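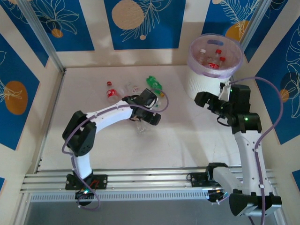 **Wie verteidigt man in der Halle gegen ein Team, das ständig von draußen wirft?**

Wir spielen Bezirksliga (Herren, Skalwood) und haben gegen Drarkton jetzt zweimal verloren, beide Male durch Dreier. Wir stehen 2-3-Zone. Sollen wir umstellen?
— Vinh Lã, 15.12.2015

**Antwort von Fengying Wan**

Umstellen auf Mannverteidigung, zumindest für die ersten zehn Minuten! Die 2-3 lässt die Ecken und die Flügel offen, und genau da stehen gute Werfer. Wenn ihr bei der Zone bleiben wollt, probiert die 3-2: vorne drei Leute, die wirklich bis an die Linie rausgehen, Hand hoch, aber nicht abspringen. Wir haben das ab März trainiert, jede Einheit 10 Minuten Closeouts — Sprint, kurze Schritte, stehen. Macht am Anfang keinen Spaß und nach ein paar Wochen richtig viel!

Redet außerdem laut miteinander. »Ball«, »Hilfe«, »Ecke«, mehr braucht es nicht.

**Antwort von Braulio Gallegos**

einfach besser rebounden, dann ist es egal

**Antwort von Consuelo Ayala**

Ergänzung zu Fengying: Mit der 3-2 wird es unter dem Korb dünn. Hat Drarkton noch den langen Center? Dann lieber Box-and-One gegen den besten Werfer, der Rest bleibt in der Zone. Hat bei uns in Hidska super geklappt, der Mann kam kaum noch an den Ball. Viel Erfolg im Rückspiel!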